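Bodin Woven Basket, Dark Brown, with Braided Rim

Item 493 – In stock
From the Hekley home series by Wenutard

The Bodin is a dark brown woven basket for the table, the shelf or the kitchen counter. We have sold it in our shop since the first Hekley series, and it is still the basket our customers ask for most when they want something simple for fruit, bread or the small things that collect near the front door.

The corners are rounded and the rim is thick. Several strands are twisted together like a rope, and this rope goes along the top of the walls. It gives your fingers a good place to hold when you carry the basket from one room to another. Please carry it with both hands if it is full.
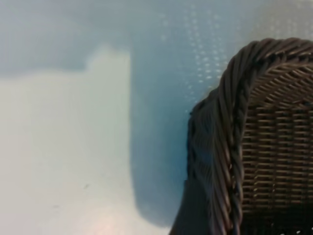

The color is a deep brown, close to dark chocolate. In daylight the strands have a little shine on them, and in the evening under a lamp the basket looks darker, sometimes almost black between the strands. Customers have asked us if it goes together with light furniture. We think it goes very well. On a white table or on a pale blue mat the dark weave is easy to see and makes a calm contrast. On a dark wood table it is more quiet.

What it is made of

The Bodin is woven from synthetic strands over a stiff inner form. The strands do not need oil or varnish. You can wipe them with a damp cloth, and crumbs come out if you turn the basket over and tap the bottom softly. Small color differences between one strand and the next are normal and are not a reason for return.

What you can keep in it

– Fruit that does not need the refrigerator. Peaches, apples and oranges can lie directly on the weave. For soft fruit we recommend one layer only, and a paper napkin below if the fruit is very ripe.

– Play food and other small toys. Many parents buy the Bodin for a play kitchen, and a pretend peach with green leaves looks just as nice in it as a real one. The walls are high enough that round things stay inside when a child pulls the basket over the floor. 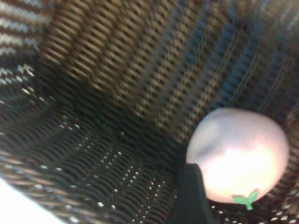
– Bread and rolls. Put a clean cloth inside first. The cloth is not included, but the Protel cotton liner fits this basket and can be washed in the machine at 30 degrees Celsius.

– Keys, gloves, chargers, mail. Very thin things such as pens or hair pins can go through the gaps in the weave, so please use the liner for them.

Size and weight

The basket comes in one size. It weighs 9 ounces without the liner and can hold up to 169 ounces, if the weight is spread over the bottom and not all in one corner. Two baskets can be put one inside the other for storage, but do not press them together, or the rim of the lower one will lose its shape after some time.

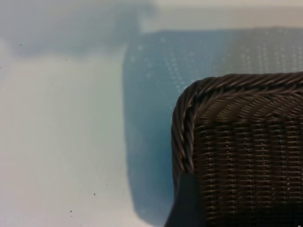
Care

Wipe with a damp cloth and mild soap. Let the basket dry in the air before you put food in it again. Do not put it in the dishwasher, and keep it away from the stove and from radiators. For dust that sits deep in the grooves of the rim, a dry toothbrush works better than a cloth.

If the basket arrives a little out of form from the shipping, fill it with towels and leave it one night in a warm room. In most cases the walls come back by themselves. If not, write to us and we will exchange it.

On the table

The bottom is flat, but the strands can leave fine marks on soft or polished wood when the basket is pushed around under weight. We advise a mat or a folded cloth under it. A blue one is our favorite with this brown, especially on a white table, but this is a matter of taste.

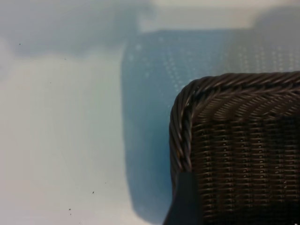
Choose a mat that is larger than the basket, so that the corners do not hang over when somebody moves it. Mats are not part of the delivery.

Delivery and returns

We pack each basket in a carton with paper, without plastic film. Returns are possible for 30 days if the basket is clean and was not used for food. Please keep the carton until you are sure. The liner can be returned only in its closed package.

The Bodin is also planned in a light natural color. We expect the first delivery in July, and orders for it are not open yet.

Page updated Saturday, January 18, 2020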